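Workshop notebook, coach bay 2
February

Coach 6 in from the Urklow run, heating complaint again

Driver's note says the rear third of the saloon never got warm on the way out and the front was too hot to sit in a sweater. Same complaint as before the holidays, when Hugo bled the circuit and it went away for a while. Mileage and hours are in the job sheet, not copying them here.

Walid and I put it over the pit at 7:20 and started cold. Coolant level was below the low mark in the header tank. No puddle on the floor, no staining under the radiator, hoses to the auxiliary heater dry to the touch. Topped up, ran the engine at fast idle with all saloon blowers on full.

Front convectors warm quickly on both sides. Offside goes warm to the middle door and then drops off. Nearside is a little better but the last two units before the rear bench stay lukewarm. Blowers all turn. Filters were gray but not blocked, changed them anyway while the covers were off.

Circulation pump

Pump runs, you can feel it, but there is a rattle that comes and goes. Pulled the connector and checked supply at the plug, which is fine with the engine running. Took the pump off. Impeller has some play and one vane is chipped. The chip was not in the housing so it is somewhere in the pipework, most likely sitting in the strainer or at the rear tee. Ghada had a rebuilt Wender pump on the shelf from the coach we parted out. Fitted that with new clips.

Flushed the saloon circuit backward from the rear tee into a bucket. First lot came out brown with grit in it. Second lot was cleaner. Found the chip in the strainer, bagged it and taped the bag to the job sheet. Walid thinks the grit is old sealant from when the rear pipe was replaced. Could be. I would like to see the inside of that pipe before saying so.

Refilled, bled front to rear. The rear bleed screw is behind the toilet panel and the panel clips are getting tired, two of them broke. Order more, ask Haddad for the metal kind.

Tested again for 60 minutes with a thermometer taped to the outlet grilles. Rear units now come up with the rest, offside slightly behind nearside. Good enough to send out, but I want it back after the next long trip to look at the header tank. The low coolant is still not explained. If it is down again we pressure test the whole circuit and take the floor trap up.

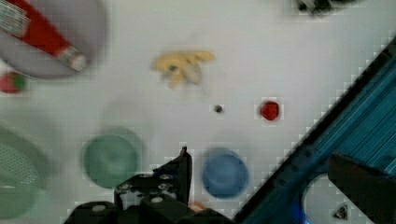

Reading lights and seat-back sockets

Ghassan went through the reading lights while the heating was on test. Three dead on the nearside, all from the same bad joint in the overhead loom, remade with a crimp and heat shrink. The other dead one was just a switch. Seat-back USB sockets work except the pair at the rear table. No supply there at all. The fuse holds, so it is the run under the floor. Left open, tagged it so the hostess does not promise it to anyone.

PA microphone at the courier seat crackles when the cord is moved. Swapped the cord for the spare. Need a new spare.

Refrigerator by the middle door

Still trips out on battery when parked. It restarts by itself once the engine is on, so drivers have been living with it. Measured at the fridge terminals and there is more drop than I like. Cleaned the ground point behind the step, and that helped some. Hugo wants to run a new feed straight from the rear box. I would try that on Coach 6 first and leave the others alone until we know.

Door and hatch

Middle door closes hard at the last bit. Backed the damper off half a turn, better. Luggage hatch 3 offside has a seal hanging loose at the lower corner, glued and clamped. Do not open before 4:00.

To do

– Header tank check when she is back from Dramau
– Metal clips for toilet panel, Haddad
– Spare cord for PA
– Rear table sockets, floor run
– Esben to sign off the heating job, he has the old sheets and I want to compare what was written last time
– Coolant drum is nearly out, put it on the order

Torch is missing from the pit tray again. Bring it back please.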